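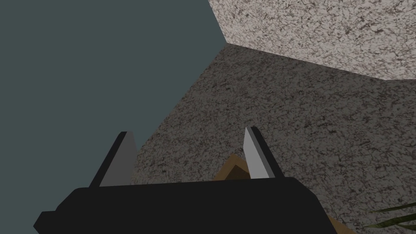 Lesego Du Plessis asked in a comment whether the wrist camera transform is read from the simulator or from the robot description file, and whether the two agree. They agree to the last printed digit. I compared them before posting.

Wrist camera depth lands in the wrong place when the gripper is tilted

Posted by kestrel_arm, 2024-10-10

I am running a pick task in simulation with a parallel gripper and a camera mounted behind the fingers. The planner is Trurimell, the perception node is our own, and the two talk over the Draltetau bridge. The target is picked from the wrist view only. There is no fixed camera.

With the gripper pointing straight down, the estimated grasp point is good. Once the wrist is rolled so that the surface edges run diagonally through the view, the estimate drifts sideways by up to 21 mm. The drift grows with roll and changes sign when I roll the other way. It does not depend on the distance to the target in any way I can see.

What I have checked:

Intrinsics match the simulator settings.
Depth is in meters and is planar depth, not ray length.
The fingers are masked before the point cloud is built.
The plane fit on the support surface returns a sensible normal in both poses.

Log from a bad run:

[perception] cloud: 1,100 points after mask and downsample
[perception] plane: ok
[planner] target accepted
[planner] pregrasp reached
[planner] grasp: no contact

The arm goes exactly where it is told, so I do not suspect the controller. Any pointers on where a roll-dependent offset can come from?

Maya Twal

Two separate things could produce this, and you should rule them out in order.

First, timing. You say the transforms agree, but you do not say when you compared them. If you compared at rest, you have only shown that the fixed part is right. The Draltetau bridge stamps images when they are published. The joint states are stamped when they are read. If the renderer is slow, the image is older than its stamp claims, and the lookup returns a wrist pose from later in the motion. Stop the arm, wait until the joint velocities are zero, capture one depth image, and compute the grasp point from that single capture. If the drift disappears, it is latency. If it stays, go on.

Second, the mask. I would bet on this one. A mask drawn once for the gripper is fixed in image coordinates, and that part is fine because the gripper does not move in the wrist view. But finger opening does change. If the mask was made with the fingers closed, an open finger leaves a strip of its inner face in the cloud. Those points are very near the camera. They will not upset a robust plane fit, but they will upset a centroid, and many pick nodes use a plain centroid after removing the plane. With the gripper pointing down, the left and right strips balance and the error cancels. With roll, the target is seen off-center and partly hidden behind the gripper body, so the remaining points are lopsided.

A quick test: drop every point closer than the fingertip plane and rerun the same pose. You want a filter like this after the mask:

keep = cloud.z > fingertip_depth + margin

Here z is along the optical axis, in the camera frame. Do it before transforming to the base frame. If you do it afterward, the cut will tilt with the wrist and you will have a second bug that looks just like the first.

Also replace the centroid. Project the remaining points onto the support plane, fit a rectangle, and use its center. When part of the target is hidden, even the rectangle is biased, so move to a second viewpoint and merge before committing to the grasp.

rawbolt

Had the same thing on Rawashdeh. Turned off downsampling and it went away. Try that.

Lesego Du Plessis

Turning off downsampling may hide it by changing the weight of the near points. I would not leave it that way.

One addition to Maya's answer. Check the order of rotations where you build the pregrasp pose. If the node takes roll, pitch and yaw from one library and hands them to Trurimell as three numbers, the conventions may differ, and they give the same result when roll is zero. That fits your sign change as well. Pass a quaternion and check whether it is scalar-first or scalar-last on both sides. Undex writes scalar-first in its exported scenes, and I lost 2 days to that in January.

kestrel_arm

Arm at rest, single capture: drift still there, so it is not latency. The depth cut removed 217 points, all on the finger faces. The sideways error is now below what I can measure at small roll. At large roll a little remains, and I will try the rectangle fit and a second view next. The pose was already passed as a quaternion, scalar-last on both sides.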